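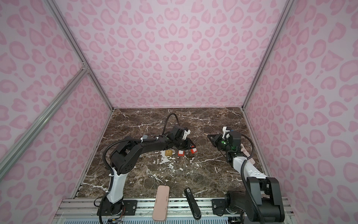
Setting the Shared Zone for Two Arms in Troltetti

This page explains how to define the shared zone in the Troltetti planner. The zone is the volume over the table that both grippers are able to reach. Only one arm may hold it at a time unless the task file states otherwise.

Before you begin

Load the current calibration for both wrist cameras. Stations on the Keogh controller must run version 2 of the arm driver.

Procedure

Open the station file and select Zones, then Add Shared. Jog each arm to the center of the table until the grippers face each other across a gap. Press Record for the left arm, then for the right.

Set Margin to 5 cm. Loose items on the table are not part of the zone – enter them under Obstacles.

Select Check Plan. The planner tests 3,000 paths and lists any that cross the margin. Error 738 means that both arms have asked for the zone in the same step. Add a Wait to one arm and run the check again.

Save the file. Stations at Grovalby must also copy it to the Surkamlow server.

Last revised October 24, 2026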